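Zuradora Pantry Swap Returns for a Fourth Season
Shelves, jars and a whole lot of pickles – the swap is back on Monday at the Vemen Street hall!

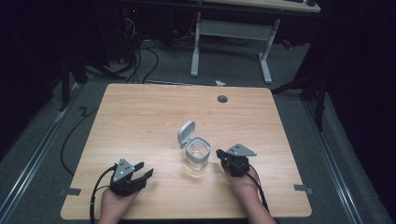 Corina Marti said she had been putting up plums since the first warm week and still had room in the cellar for somebody else's beans. She won't be short of offers. Last season 80 households traded preserves, dried herbs and sourdough starter, and 50 of them have already signed up again.

Doors open at 4 p.m., and entry is free. Bring anything homemade with a label listing what's in it, plus a bag for the trip home. New this time is a tasting table run by Marius Filip, with 40 kinds of chutney (yes, 40!) and plenty of bread to go with them. Late sign-ups are welcome at the Sotine bakery counter until Saturday noon.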